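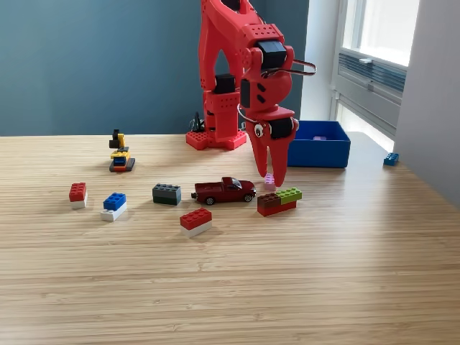
Red arm on a light wooden tabletop, Westerberg site.

Site visit: Fosex board mill and converting hall, Westerberg
Posted Oct 9, 2019

The Westerberg mill makes grey board from recovered paper, mostly for book covers, box bases and the stiff backs of writing pads. Fosex has run it since the previous owner gave up the newsprint side. We had a morning in the mill itself and an hour after lunch in the converting hall, where the reels are sheeted and part of the output is laminated.

Visitors report to the gatehouse on the Trokbridge road, not to the office door that the map shows. Ear protection is issued there. Safety shoes are not, and two of our group had to stay on the upper walkway for the wet end as a result.

The tour began in the bale yard. Incoming paper is sorted by grade and stacked under a roof with open sides. Each bale is probed for moisture on arrival and the reading is chalked on the end. Loads above the limit are accepted at a lower price, which the guide said causes more argument with suppliers than any other part of the contract. Bales are used in order of arrival unless the recipe calls for a particular grade.

Pulping is by a single low-consistency pulper with a rope ragger, which draws out wire, string and plastic film as a continuous tail. The stock then goes through coarse screens, a bank of cleaners and fine screens. Rejects are pressed and sent off site. There is no de-inking stage, hence the colour of the board.

The board machine is a multi-vat type with 6 forming cylinders. Each lays down one ply on the underside of a felt, and the wet plies are pressed together before the dryers. Running on fewer vats gives a thinner board, and a grade change is largely a matter of lifting or lowering cylinders and waiting for the weight to settle. Speed on the day was 70 metres a minute. The dryer section is long for that speed, as thick board gives up its water slowly and will blister if pushed.

Heat recovery was refitted in January. Exhaust air from the dryer hood now warms the incoming air and, in cold weather, the process water. We asked for the steam saving per tonne and were told that the figures were not ready – a pity, as this was the main reason several of us had come.

The converting hall is newer and much quieter. The sheeter was cutting a 1,158 mm web into pad backs. Finished pallets are held for a day before wrapping so that moisture can even out through the stack. Warp is checked by laying a sheet on a flat plate and gauging the lift at each corner. The laminating line, built by Dridico, was down for a roller change, but with the guards off we had a better view of the glue unit than we would have had otherwise.

The warehouse holds 3,000 pallets at full stretch and was well short of that. Most board leaves by road.

Parking is free but the overflow field is soft after rain. The canteen takes cash only. Allow extra time for the level crossing on the Trokbridge side, where we waited for two goods trains on the way out.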